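Looking after hard floors and low tables in the living room

I clean my flat myself and I have made most of the mistakes already, so perhaps these notes will save you one or two. They are for a room with stone or ceramic tiles and some wooden furniture, which is what most of us have here in Fostano. If you have parquet, please look elsewhere, because water is treated there in a very different way.

Sweep before you wash

It sounds too simple to write down, but many people begin with the mop. The grit then travels in the water and finishes in the joints, where it makes the grey lines everybody complains about. I use a soft brush along the walls first, then the vacuum cleaner with the brush head down. Sand from the street is the worst thing for a polished tile.
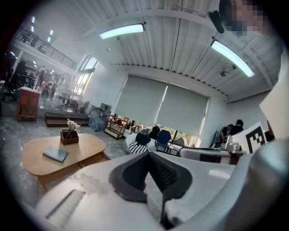

For the washing I keep two buckets, one with warm water and a little neutral soap, the other only with clean water for rinsing the cloth. My measure is 7 ml of soap for a full bucket. More soap does not clean more. It leaves a film, and the film holds the dust, and after a week you believe you have a bad floor when you only have too much soap on it.

Vinegar I do not recommend on any tile if you are not sure what it is made of. Marble, and also some cement tiles, become dull where the acid touches them, and this cannot be washed away. My neighbour Sandro Zanetti had to call a polisher for one square metre near the balcony door. He paid 566 euros, mostly for the visit.

Joints between the tiles

Make a paste from bicarbonate of soda and water, thick like toothpaste. Put it on the joint with an old toothbrush, wait ten minutes, brush lightly and rinse two times. Try it first behind the sofa. If the joint comes out as powder when you brush, it needs new grout and no cleaning will help it.

Felt pads under the furniture

Change them before the winter, when the windows stay closed and you have time. The glued ones collect hair and small stones, and then they scratch exactly as the bare leg would do. Turn the chair over, pull off the old pad and clean the glue with a drop of sunflower oil. Wipe away the oil with soapy water and let the leg dry until the next morning — otherwise the new pad walks away in two days.

For heavy pieces I prefer the pads with a small nail. Drill a thin hole first if the wood is old.

Rings and marks on a wooden table

A white ring from a cup is usually in the wax or the varnish and has not reached the wood. Lay a dry cotton cloth over it and pass a warm iron, without steam, for a few seconds only. Lift, look, repeat. Joni Saarela, who taught me this, does it with a tea towel folded in two, and I do the same now.

Dark rings are another matter — the water is in the wood and you will have to sand.

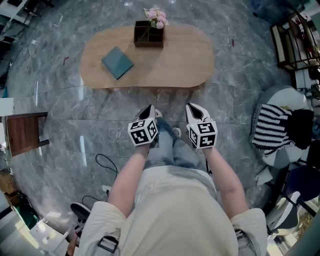

Waxing, once a year

I wax in July, when the windows can stay open all day. Use little wax, follow the grain, and wait half an hour before you polish with a woollen cloth. Do not put anything on the table until evening.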